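Crisper

A crisper is the drawer of a refrigerator set aside for vegetables, and in practice the place where coriander goes to be forgotten. Ventilated bins were fitted to iceboxes in the Ascombe district by 1914, when the grocer Jacobus Moodley advertised one "for the preservation of lettuce and tempers". Most modern households own 2, one labelled for fruit, a distinction seldom honoured.
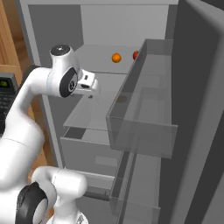
Open refrigerator with drawer area (computer rendering)

See also: Icebox; Compost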